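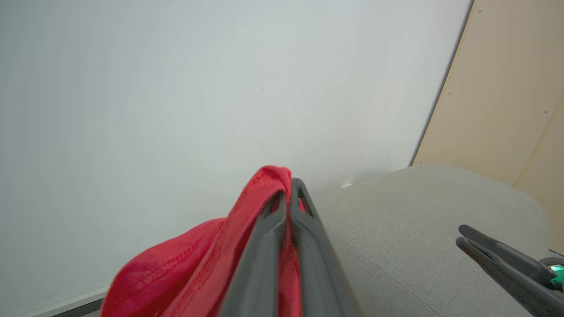 About Grernelik

Grernelik hosts cryptocurrency mining machines for people who own the hardware but have no good place to run it. You buy the miner, we give it a rack space, power, cooling and a network connection, and the coins go straight to your own wallet. We do not hold customer funds and we do not sell mining contracts.

The company started with 17 machines in a rented unit on the Sellitz industrial park. All of them belonged to the founders. Friends asked if they could put a machine or two in the same room, then friends of friends did, and after a while there were more guest machines than our own. At that point we wrote up a price list and registered the business.

Our sites

We run two sites. Sellitz is the older and smaller one. It takes air-cooled machines only and is usually full, so new customers should expect to go on the waiting list there.

Rurkodach opened in August, two years after Sellitz, and has room for 158 machines. It sits next to a small hydro plant and buys most of its power from it directly. In dry months the plant produces less and we make up the difference from the grid. Your invoice shows the two sources on separate lines, with the price paid for each. 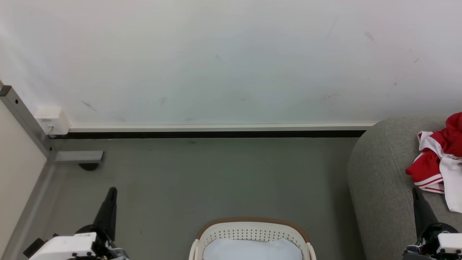 Power is the largest part of what any miner pays, and we bill it at cost. Our own income is a flat monthly fee per machine. It is the same for an old model as for a new one, and it does not go up when the coin price does. If a machine is off for a full day because of a fault on our side, that day is taken off the fee.

What we do with the heat

Part of the warm air from Rurkodach is ducted to Barbieri, a plant nursery on the neighboring lot, which uses it in two of its greenhouses from fall through spring. The nursery pays us a small amount for it and we put that toward filter changes. In summer the heat goes outside like everyone else's.

Who we work with

Most of our customers have between one and 50 machines. We are not set up for large funds, and we turn down requests to reserve a whole site. You need to be 21 or older to sign a hosting agreement, and we ask for proof of purchase for every machine before it is plugged in. Used miners are fine. We clean and test them when they arrive, and if one fails the test we call you before doing anything else with it.

We do not give advice on which coin to mine or whether mining is worth it for you. Prices and difficulty both move, and a machine that covers its power bill this month may not cover it next month. You can have a machine switched off at any time by sending us a message, and no power is billed while it is off. The monthly fee still applies as long as it takes up a rack space.

Visits

Customers can visit their machines by appointment. Please bring ID and closed shoes. Hearing protection is provided at the door. Sellitz has parking in front of the unit. At Rurkodach, use the lower gate, as the upper one belongs to the hydro plant.

Support is handled by the same people who work on the racks, so replies can be slower on delivery days.

Page last updated 4/24/23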